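Speaker notes – cooking rice for a crowd
Jomar Samonte, Oct 16, 2021

Slide 1. Say hello, check the back row can hear. Mention the handout is by the door.

Slide 2. Why rice goes wrong at scale. Most of us learned on one pan for four people. Doubling the water when you double the rice gives you too much, as steam loss depends mostly on the lid and the width of the pot. Pause for questions here, there are always some.

Slide 3. The Pelteo hall lunch in July. 17 tables, one kitchen, two rings working. We cooked in batches of 2000 g and the middle of each was gluey. Tell the story of the second batch – keep it short.

Slide 4. What we changed. Rinse until the water is nearly clear. Drain for 15 minutes. Smaller batches, 900 g dry at most. Leave the lid alone after the heat goes off. Fluff with a fork, from the sides in.

Slide 5. Keeping it safe. Don't leave cooked rice standing at room temperature. Spread leftovers in shallow trays, cool quickly, then into the fridge. Repeat this one, people write it down.

Slide 6. Pot or electric cooker? Sampaio used pots throughout, Haka went over to cookers. Give both sides. Cookers free up the rings but need sockets, so check the fuses first.

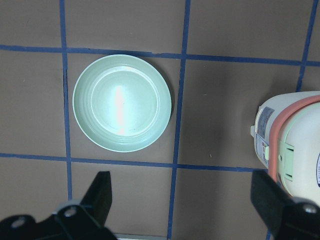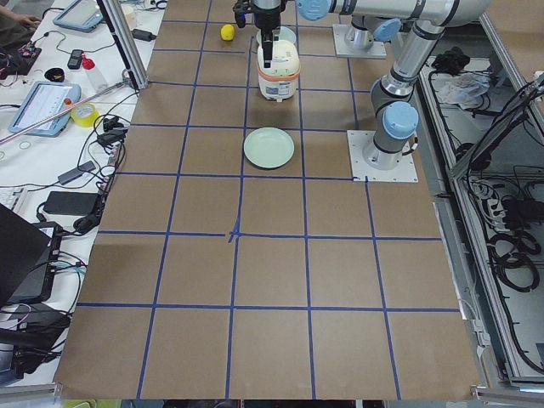
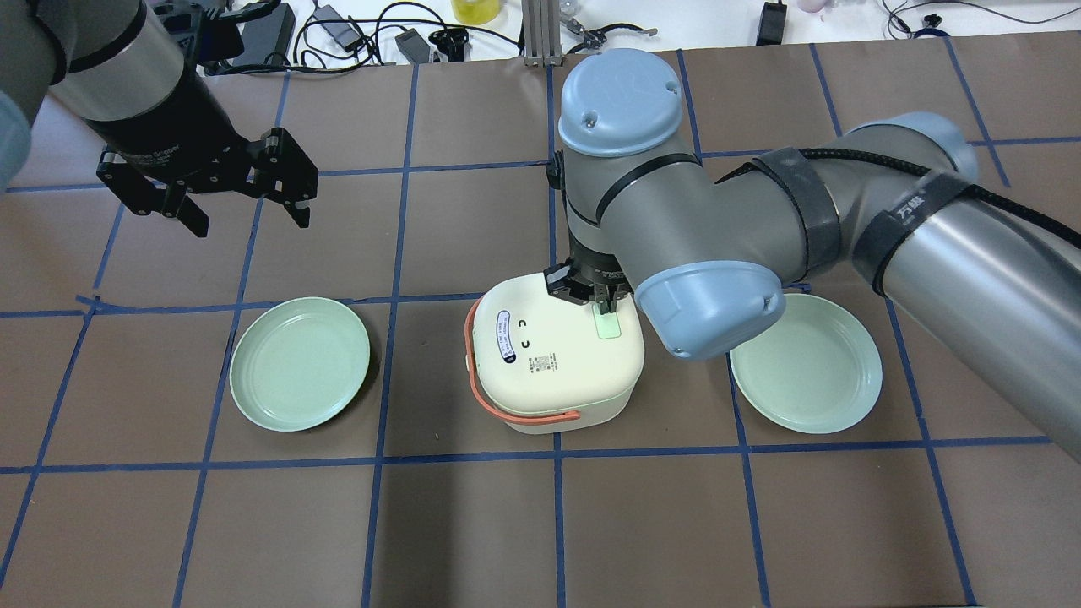

Slide 6, last picture: rice cooker with two mint-green plates.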